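Celbridge Hall: Guidance for Users
Changing and Cleaning the Fluorescent Tubes in the Main Room

These instructions apply to the ceiling lights beneath the balcony in the main room. Lights in the stairwell and kitchen are maintained under the Malabanan contract and must not be opened by users of the building.

Before you begin

Book the room for a period when no group is scheduled. Wednesday morning is normally free. Collect the platform ladder from the store and sign for it in the Firno log, entering job code 154. Two people must be present throughout the work.

Switch off the lights at the wall, then turn off the lighting circuit at the panel in the entrance passage. Hang the warning tag on the panel door. Allow the tubes to cool for 5 minutes.

Move chairs and tables away from the area directly below the fixture. Do not lean a ladder against the balcony railing, and do not reach a fixture from the balcony itself. 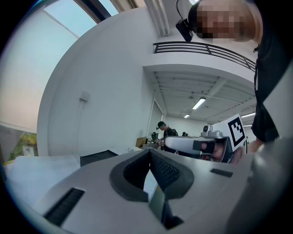 Fluorescent fixtures on the ribbed ceiling under the balcony, main room.

Removing the old tube

Set the ladder directly below the fixture and lock the platform. The second person should hold the base. Support the tube with both hands, give it a quarter turn, and lower it straight down. If it does not turn easily, stop and report the fixture to the Merum desk at extension 387.

Pass the tube down to the second person. Place it in the sleeve of the replacement tube and take it to the recycling rack. Used tubes must never be put in the general trash.

Cleaning and fitting

Wipe the fixture with a dry cloth. Water and spray cleaners are not permitted. Check that the new tube is the same length and wattage as the old one, line up its pins with the holders, and turn it until it clicks.

Come down from the ladder before restoring power. If the new tube flickers after a few minutes, switch it off and report it.

If a tube breaks

Clear the room, open the windows, and wait outside for 15 minutes. Pick up the pieces with stiff card and damp paper towels. Do not use a vacuum cleaner. Seal the waste in a jar or heavy bag and label it.

Return the ladder to the store and close the entry in the log.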